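Home | Build It | How Stuff Works | Ask Birdie | Grown-Ups

How Does a Robot Pick Up a Sock?

by Birdie Iwasaki
Tuesday, January 10, 2023

Hi again, builders! A bunch of you wrote in after the last page and asked when you'd get to see the sock robot we've been putting together at the Kadholm shared workshop. Well, it has a table, it has walls, and it has arms, so let's go have a look. We call it Jidska. (My niece picked the name, and she won't say what it means.)

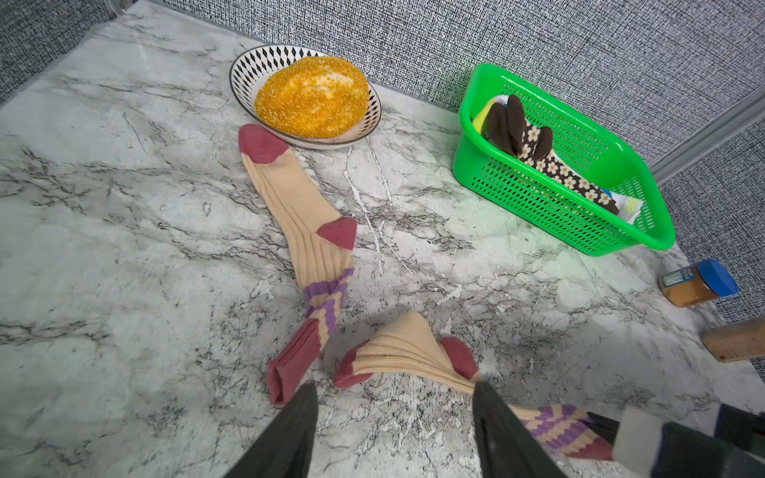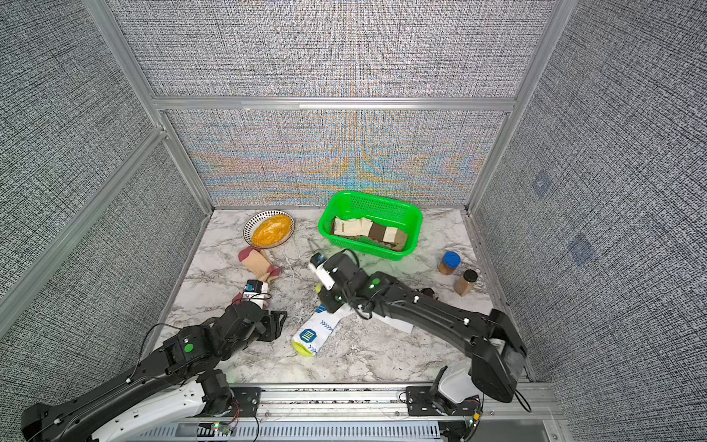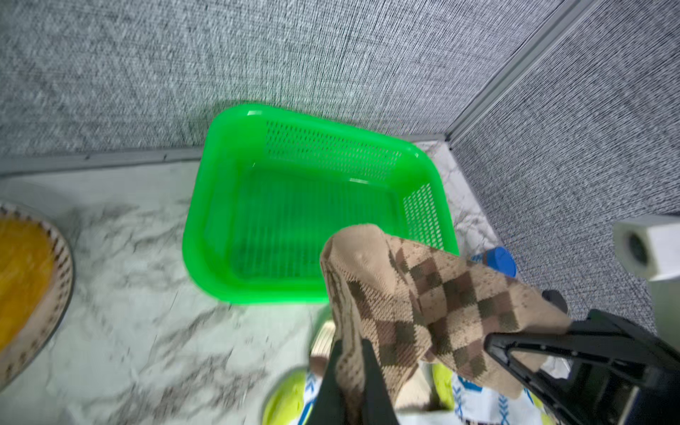 The green basket is in all three views. The middle one shows both of Jidska's arms at work.

So, why socks? I get asked this a lot. When I was little I thought robots would be great at easy things and bad at hard things. But a robot has a funny idea of what's easy! Ask one to lift a wooden block and it's pretty happy. The block is the same shape every time. Grab it by the sides, lift, done.

Now try a sock. Drop one on the floor right now, I'll wait. Pick it up and drop it again. Did it land in the same shape? I bet it didn't. It might be long and flat, or all bunched up, or folded over so the heel pokes out sideways. There are so many ways for a sock to lie down, and the robot has to work out what to do with each one.

The fingers

You have five fingers on each hand and they bend all over the place. Each of Jidska's arms has a gripper, and it works like a pair of kitchen tongs. The fingers come together - pinch! - and move apart to let go.

Pinching cloth is tricky. If the fingers are too high they close on nothing but air. If they're too low they bump the table. They need to be just at the right height, with a bit of cloth caught between them. You can try this with real tongs. Put a sock on a table and pick it up without touching the table at all. My brother tried it at lunch and got very grumpy.

The eyes

Where are a robot's eyes? You might guess on a head, but Jidska hasn't got a head. The first and third pictures come from small cameras down at the gripper, so it's like having an eye on your wrist. Hold your hand in front of your face, then pretend you're looking from your wrist. You'd see your own fingers really big and close, and you'd miss most of the room.

That's handy for the pinching part and not very handy for anything else. The view in the middle picture takes in the whole table, so you can see where both arms are. I like to think of it as having a friend across the room who yells "left a bit!" while you feel around under the couch.

The muscles

Inside the joints there are motors. A joint is a bendy place, like your elbow or your knee. To move the gripper over to the basket, lots of joints have to turn together, each by its own amount. Your brain does this for you all day long and never asks for a thank-you.

The first program I wrote for the arms was 91 lines long, and all it did was wave. I was so proud of it! Bernd Albers, who did most of the metal frame with me back in October, waved back every single time.

The practice

Here's how a robot like this can learn. First a person moves the arms through the job, again and again, while the computer saves what the cameras see and where the joints are. Then the computer hunts for patterns in all of that. When the sock looks like this, the arm goes like that.

How much practice does it take? I asked for 200 turns before we even let the computer start looking for patterns. By the end of our second month the notebook said 1,448. My arms were tired and they aren't even the robot ones.

And don't forget the other stuff on the table. There's a bowl, and there are some jars too. A real kitchen counter or laundry room is never empty, so it's good to have things around that the robot has to leave alone.

Try it at home

You need a friend, some socks, kitchen tongs, a basket and a scarf.

1. Put the socks on a table any old way.
2. Tie the scarf over your eyes and hold the tongs.
3. Your friend is the camera. They can only say left, right, up, down, forward, back, pinch and open.
4. Get a sock into the basket!

Swap after each sock. If you want it harder, your friend has to count to three before they say each word. Robots sometimes have to wait for their pictures too, and you'll find out fast how annoying that is.

My best time is 36 seconds for one sock. Write and tell me yours, and ask a grown-up before you borrow the tongs. Next time I'll show you what's in the wiring box, and why Bernd put tape labels on every wire except the one we needed.

More from Build It
- What Is a Motor, Anyway?
- Make a Cardboard Gripper with String
- Shawky the Line-Following Car, Part 2
- Why Do Robots Need So Many Wires?
- Your Letters: Robots You Want at Home

Contact Birdie | © 2023 Clitico Kids | Back to top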